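Madbridge workshop, notebook, October
Board marker mount and surface check

Carried over from last entry: the markers keep going missing from the tray by the bench and turning up in the Flokport boxes. Tray is too shallow and anything round walks off the end when the door slams. Decided to try a magnet on the barrel and leave the tray for the eraser.

Parts: one round magnet from the drawer of odds, clear packing tape, one white-barrel marker, black ink. Glue ruled out for now. If the marker dries up I want the magnet back.
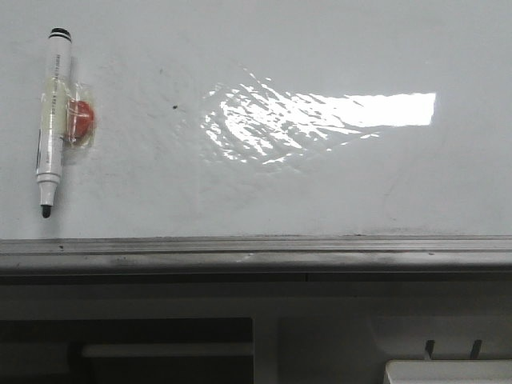
Tape went on in one pass around barrel and magnet together. First attempt was too high on the cap side and the cap would not come off without lifting the tape. Second attempt moved down the barrel. Tape adds thickness on the magnet face, so pull is lower than with the bare magnet. Left it hanging overnight, cap up. Same height at 7 in the morning by the ruler.

Hyvönen tape (the thicker roll) was tried on a spare marker. Stiffer, does not wrap tight at this diameter, lifts at the overlap. Back to the ordinary roll.

Storage direction still open. Cap up is easier to grab. Tip down should keep ink at the felt, tip up should not. Horizontal would be the sensible compromise but the magnet is round and the barrel swings to vertical by itself if the door goes. Two magnets would stop that. Only have the one size.

Surface check

Wanted to know whether the board is worn or just badly cleaned. Method: short strokes in black, wait, dry wipe, look. Then the same with a damp cloth, then with the Plimska cleaner.
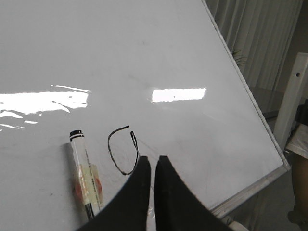
Dry wipe is not enough on this board. It takes the line off but spreads a gray film, and the film is what makes up most of the ghosting. The streaks left from earlier erasing are faint and do not follow any writing I can make out, which fits film better than ink soaked into the coating. One black line was left on the board as the reference for the long wait. Plan is 24 hours for that one, same stroke weight as the short ones.

Results so far, 50 strokes in all:
Dry wipe, short wait -- line gone, film left.
Damp cloth, short wait -- line gone, film mostly gone, dries with edges.
Plimska, short wait -- line gone, film gone, surface squeaks for a while and the next stroke skips.

Glare is a separate problem. The coating throws the ceiling lights straight back, and at the wrong angle it hides the film completely. Inspect from two sides before calling any patch clean.

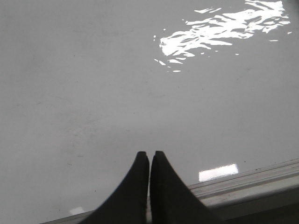 Next steps

Repeat the damp cloth with a second dry cloth straight after, to see if the edges go away. Use a fresh side for each patch. The cloth I used was almost certainly carrying old ink by the end.

Check that the magnet does not scratch. Slide the taped marker 32 times over the same short path near the corner, clean, look along the surface at a low angle. Tape should protect it but the tape edge picks up grit.
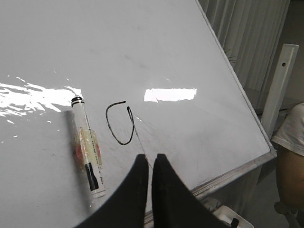
Note added under this entry in pencil, unsigned: do the slide test with the tape a week old, fresh tape tells you nothing. Also the damp cloth edges are from the tap water here, use the distilled from the shelf. And please leave the bottom left of the board alone, the order list goes back there.

Fair on the tape. Slide test moved to next week. Distilled water added to the parts list, one bottle left, top shelf behind the Flokport boxes.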